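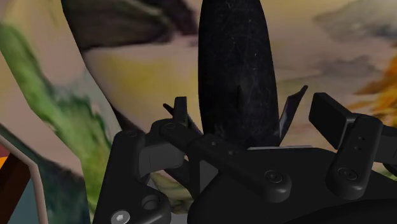 Illia Yatsenko wrote back to the last newsletter asking why we bother with a pitch night at all when most founders can send a deck by email. Fair question, and I've been chewing on it since Sunday!

My answer is the hallway. At our spring evening we had 124 people in the room and 316 more watching the stream, and the best thing I saw all night happened next to the coat rack. Stanisława Dudek had just pitched Kimidetti (her booking tool for small repair shops) and got a pretty cool response from the judges. Ten minutes later she was deep in talk with the two guys from Erura, who had the exact customers she was looking for – and they're now running a trial together.
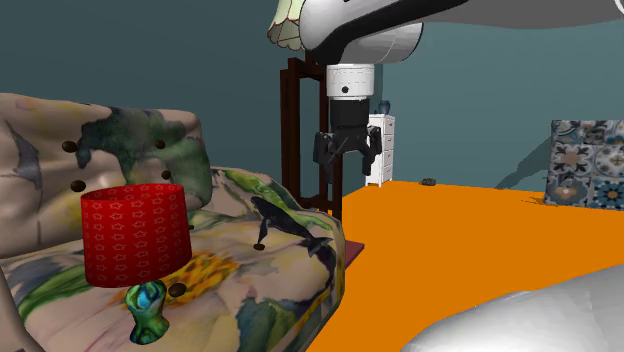 So yes, we're doing it again in December, and I'd love to see more first-timers on the list. You get five minutes on stage, four for questions, and a table for the rest of the evening. We're moving to the big hall at Rainer, which holds over 800, so please bring your co-founder, your cousin, whoever. Doors open at 5:30 p.m. and pitches start at six sharp (I mean it this time).

A couple of changes. Slides are optional now, and I'm hoping a few of you will skip them. The folks at Ornon are also giving free half-hour legal chats, but there are only 100 slots and they went fast last time, so grab yours when you sign up.

If you want to pitch, just reply to this email with two or three lines on what you're building. Rough is fine – I read every one of them myself, usually with my first coffee.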